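**Trilleck hand-held gripper, two-finger**
Order code 3129-B. Sold singly or as a kit of 12.

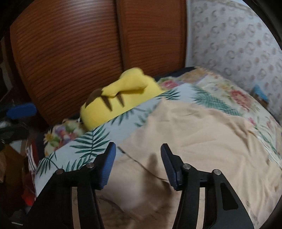
*Jaws open over bedding; ribbed blue pads fitted.*

Manually operated gripper for recording household handling tasks before committing to an arm. Suits fabric, soft toys and light household goods.

| Item | Price ex VAT |
|---|---|
| Gripper, single | £3,129 |
| Pads, spare pair | £24 |
| Drikholm carry case | £12 |

Lead time is 7 weeks from receipt of order. Pads are a consumable and are not covered by the warranty; budget for one spare pair per gripper. The camera mount is quoted separately. Kit prices on request from Parsons, quoting the order code.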